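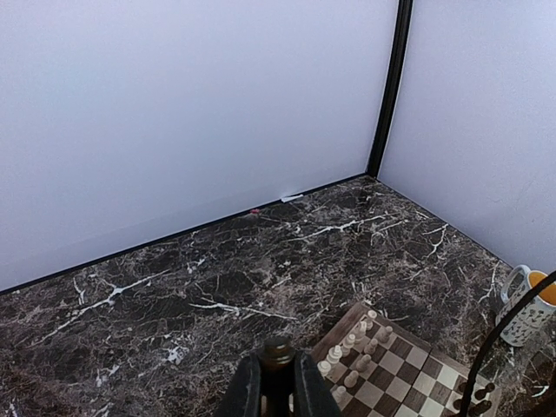 Planning a Two-Arm Cell at Hestedwood

We started pricing our second automation cell in December, and I've been having far too much fun with it. Chess is our test job (pawns, knights and rooks make a great mix of awkward shapes!), and every item on the shopping list gets judged against it. A few views of the work, with the budget notes that go with them.

The grippers come first. I'd set aside 2,000 dollars for spare fingers and wrist cameras, and I still think that's the best money in the plan – tall pieces with ringed stems ask a lot of a plain pair of black fingers. 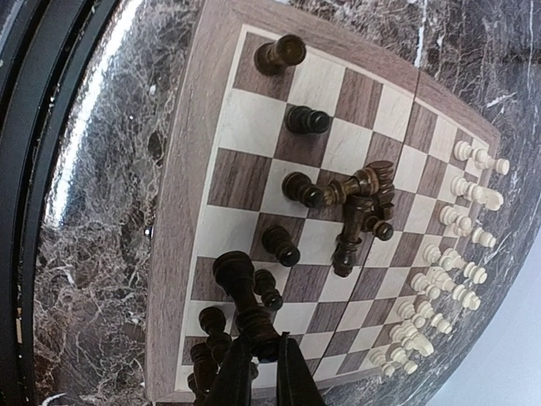
Hannelore Hollenstein would put the spares money into a service contract first, and buy fingers only as they wear out. Fair point, and the quote from Pistell does leave room for one.

Next up is the enclosure. Plain pale walls and black corner posts are cheap to repeat, so the new cell gets the same. Two arms facing each other across one table also means one set of walls to pay for.

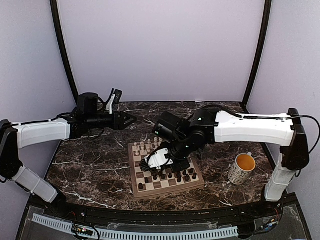 Cabling is where I underbudgeted last time. Clernard wants 11 weeks for cable chain, so that order goes in early, along with five spare lengths of camera cable. Go long on cable, always!

Last on the list is table space. Room for a board, a mug and two arms' worth of reach sounds generous until you start drawing it up. 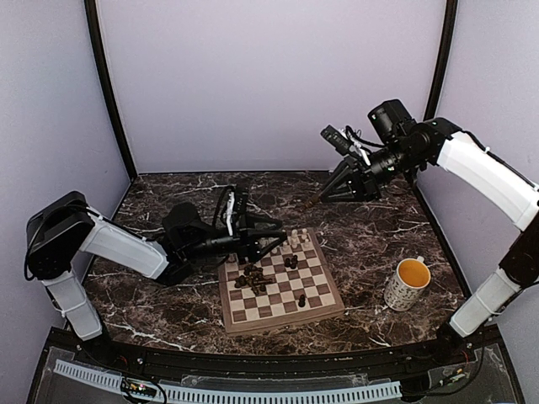 Still to price

Power supplies, a second front rail and delivery from Benjelloun. Adel Radwan has the spreadsheet – send him your numbers and he'll add them.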